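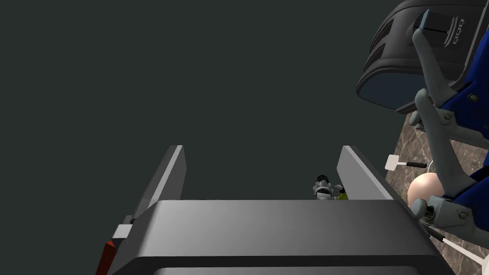

Report text by **Nithin Thomas**, Lead Author

### 4.1 Prints in the home

The Medville survey drew 2,425 replies. Most homes had at least one print of a famous painting, and Van Gogh's "The Starry Night" (Figure 2) was named most often. Few owners had paid for framing. 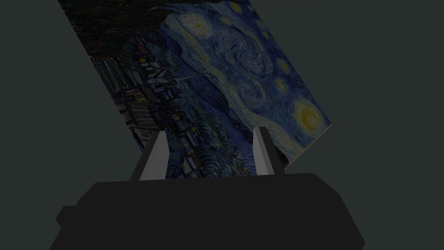
### 4.2 Placement

Kitchens came last as a place for art – only 35 homes hung a print there. Steam and grease were the usual reasons given.

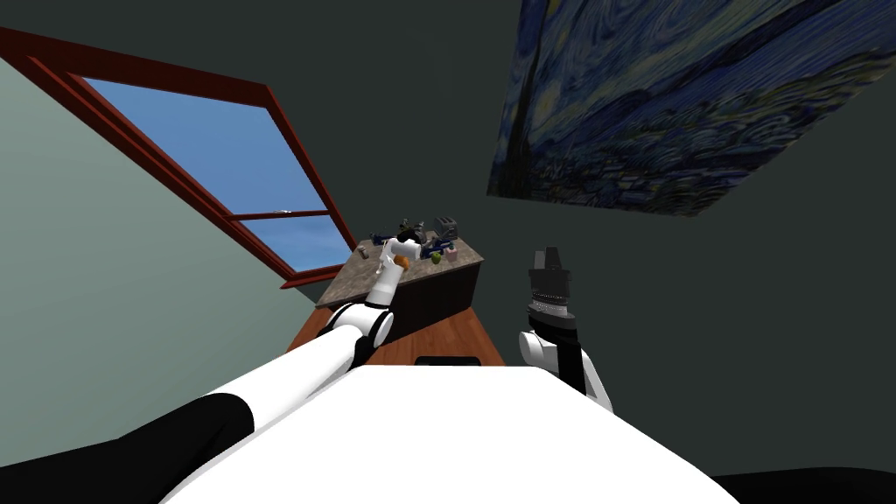 One respondent disagreed, writing that her kitchen print had hung for years without fading and that she looked at it more than any other.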